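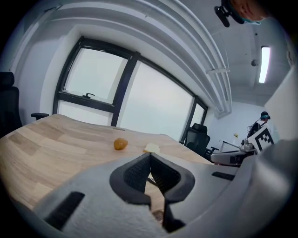
One clerk at Warkimero wrote in to ask whether a manager's appraisal can be reopened once the council has voted on it. It can, but only by the process in this section.

Section 2: Setting up an annual appraisal in Rellaleo

Before you start, check that the meeting is already in the Lenz calendar. Rellaleo takes its deadlines from there.

1. Sign in as clerk and open Senior Officers.
2. Choose the post to be appraised, then select New Appraisal.
3. Enter the meeting at which the appraisal will be heard. If the council meets in June, send the forms out in May.
4. Tick the name of each member who will score. You can add up to 20.
5. Attach the officer's own statement as a PDF.
6. Select Send Forms. Members get a link by email.

Note: the comments box holds 2,427 characters, spaces included. Longer comments should be attached as a separate file.

Caution: do not change the list of scoring members after the forms have gone out. Scores already entered will be cleared and cannot be brought back.

Reopening a closed appraisal

1. Open the appraisal and select History.
2. Select Request Reopening and enter the minute number of the vote that allows it.
3. Ask a second clerk to approve the request from their own account.

The first scores stay on file and are marked Superseded. Members score again on a blank form.

If message 603 appears, the minute number was not found. Check that the minutes have been published – drafts do not count – and try again. Grarkar support can clear the message if the number is correct and the minutes are public.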